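News > Press releases > Storage and desk products

Sestix open desk tray to be offered in 25 further shops

Thursday, June 18, 2020

Ternlow will extend distribution of the Sestix open desk tray to 25 further shops. The tray is a long, shallow box without a lid, intended for the small articles that collect on desks and side tables: cards, chargers, clocks, keys and the like. It has been on sale through Chmielewska since January.

The tray is made of folded cardboard, teal on the sides and left brown on the bottom. It has no dividers. Users place long articles along one side and set taller ones, such as a clock or a jar, towards the far end, where they do not hide a card or a stick lying flat.

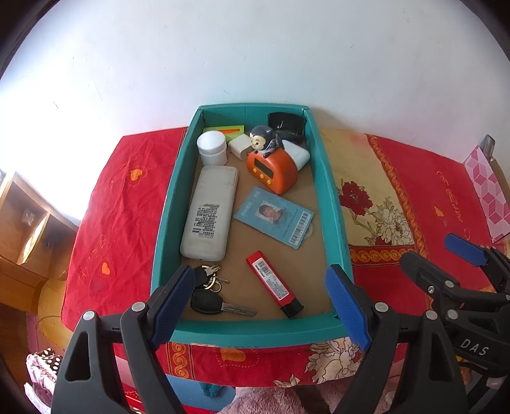
Inserts with fixed compartments were considered during development and rejected. In a household survey carried out by Fomby, 42 of the 59 homes that took part kept at least one article too wide for the compartments proposed. An open bottom accepts a power bank beside a figurine without any change to the box.

Cardboard was chosen for weight and price. The material marks with use, and a corner that is pulled repeatedly can tear and show the white board under the teal surface. The tray should be lifted with both hands, one under each end. It should not be carried by one wall when loaded. 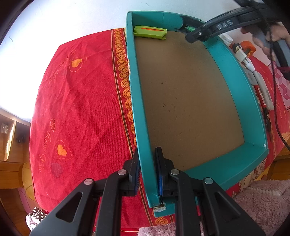 Marcelino Medeiros

The bottom can be cleaned with a dry brush once the contents have been taken out. Water should not be used. On a table with a cloth, the tray should stand fully on the table top, and the cloth should be smoothed flat before the tray is filled.

"We were asked for a lid several times," said Moataz Erraji, product manager at Ternlow. "People put things down in it as they come in. A lid would be left off." 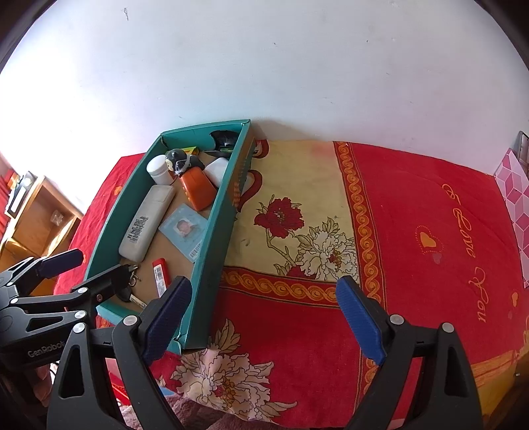
Ternlow Home Storage Department

The tray is supplied flat in packs of 3 and is folded by hand without glue. Replacement trays will be sold singly at the same shops. Trade orders are handled by the department.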